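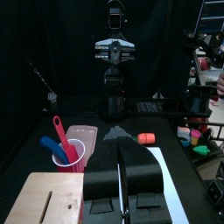

I have never trusted the idea that a kitchen gets tidier when you buy something to put it in. The organizer people keep saying so, and the latest thing I was talked into was a Skunano, a rotating caddy with eight compartments that was supposed to give every spatula a home. I used it for two months. The compartments were too narrow for anything with a real handle, and the base wandered across the counter every time I reached for a spoon. Meanwhile a plain red plastic cup with a white rim will hold a red spatula and a blue thing with a curved handle, and both of them stick out far enough to grab without looking. I don't see what else a utensil holder is supposed to do.

The usual objection is that a cup tips over. Maybe, if you load it with steel ladles. Plastic utensils weigh next to nothing, and I've knocked over the caddy more often than I've knocked over any cup.

I'm also doubtful about the rule that toys and kitchen stuff can't share a surface. I read a long article by somebody in Grorneldale who keeps a "zone map" taped inside a cabinet, with a color for each member of the household. It had 409 comments, most of them from people promising to start in August. I'd like to know how many zone maps are still up. At my place an orange toy shaped like a little sausage can lie on the table near the cutting board until dinner, and then it gets moved - that's the whole system.

Cutting boards are where I'll give the tidy crowd some credit. Standing them upright does save space, and a board with a slot or a hole in it is easier to hang. But I've seen wall racks for this, the Ginting one for instance, that take up more room than the boards do. I lean mine against the wall behind the toaster.

The caddy is in a box by the door now. If anyone wants it, it spins fine, and I still have the little rubber feet that fell off.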